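Search tickets
Keyword or ticket no. Go

Ticket 893: Phone charges to 20 percent overnight, then quits
Opened by: Damilola Okoro
Status: Pending (customer)

My Onetti phone goes on the charger at bedtime and greets me at breakfast with 20 percent, as if it had been out all night. Restarting did nothing. The help article told me to restart it again, so I did, out of respect. I've now been through every wall plug in the house, in several cheerful colors, and have developed opinions about all of them.

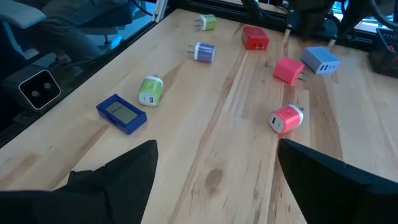

Lotte Van der Linden: Plugs are rarely the problem on this model. Please try a different cable, then look under Settings > Battery > Night Limit. The June update switched it on for some accounts.

Night Limit was off. I turned it on and off again so it would feel included. New cable, same 20 percent. I also cleaned the port with a toothpick and got out enough lint to knit with.

Oct 25, 2025. Moved charging to the bench, away from the bedroom outlet. It reached 32 percent, which in this house counts as a holiday.

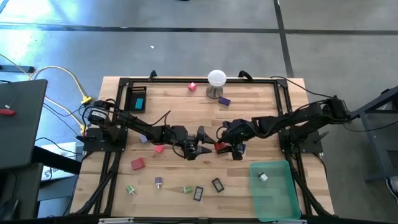
Bench with lamp.

Lotte Van der Linden: Thanks. Is the bedroom outlet controlled by a wall switch?

It is. I turn that switch off every night when I go to bed. Please leave the ticket open until morning so I can be embarrassed properly.

Recent tickets
Nusside earbuds, left one only speaks Finnish
Error 164 after update
Banbridge clock gains an hour, keeps it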